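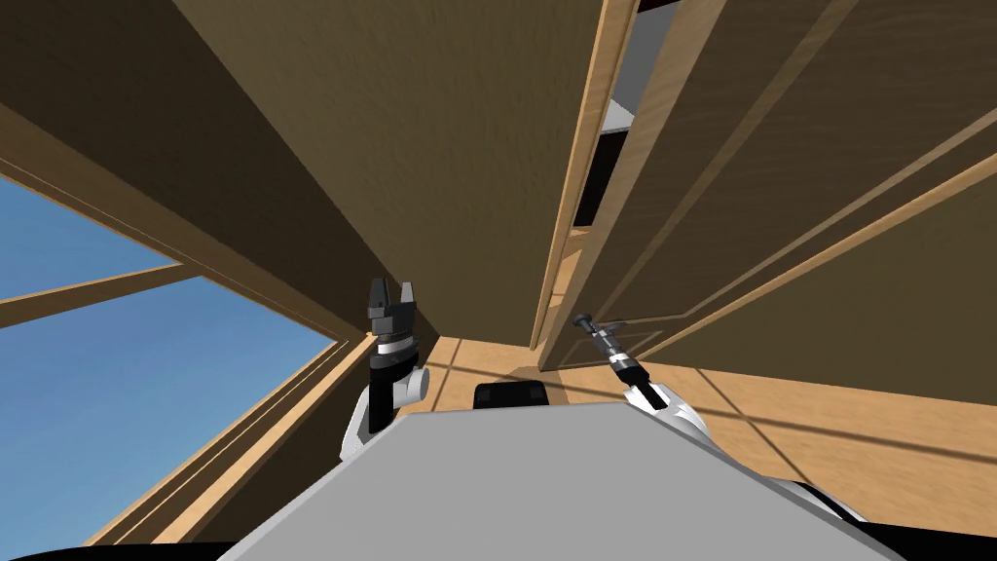 Simulation view of the two-arm cell, both grippers raised. Render: Husthorpe

9/11/22 – Husthorpe has revised the setup routine for its two-arm door cell, moving the gripper alignment check into simulation ahead of any work on the hardware. Both grippers are now brought to a raised position in the model, and wrist offsets are compared with the stored values before the file is released to the controller.

The check runs through 418 poses and takes almost 6 minutes. Lucinda Kapoor, who maintains the cell, said the older routine left wrist errors to be found at startup. "We were re-zeroing the right arm every five shifts," she said. "The offset was wrong in the file."

Finger pads and wrist bolts are still inspected by hand. The next scheduled service is in March.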